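4.2 Mixed tabletops and the choice of container

We were delighted by how much thought people put into a small tidy-up! In the Noltwood sessions, coded by Nasrin Parsa and Colton Grewal, we logged 715 put-away choices on tables where toys and household storage were mixed together. Play food gave us the richest material. A toy banana could go on a plate, as if served, or into a bin with the other toys, and many people paused over it before choosing (Figure 3 shows one such mixed table).

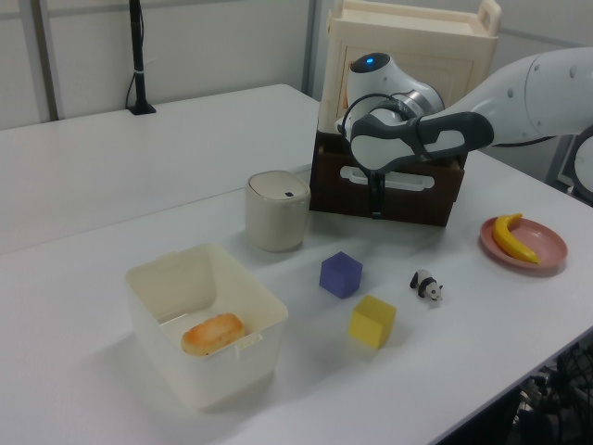 Figure 3. A mixed tabletop with toy food, foam cubes, a panda figurine and several containers. The toy bread is in the open white bin and the toy banana is on the pink plate.

Open containers drew far more of these choices than lidded ones. Of the 715, 371 ended in an open bin, and the deep square kind was a clear favorite for bulky things such as bread loaves and foam cubes. Boxes with handle cutouts were treated as something to carry, and several people wanted to fill them last.

Animal figurines were a lovely exception. People liked to leave them standing on the table, often facing the cubes, and described them as "finished" where they were. We return to this in Section 5, where Idalina Azevedo's interview notes help us separate storing from arranging.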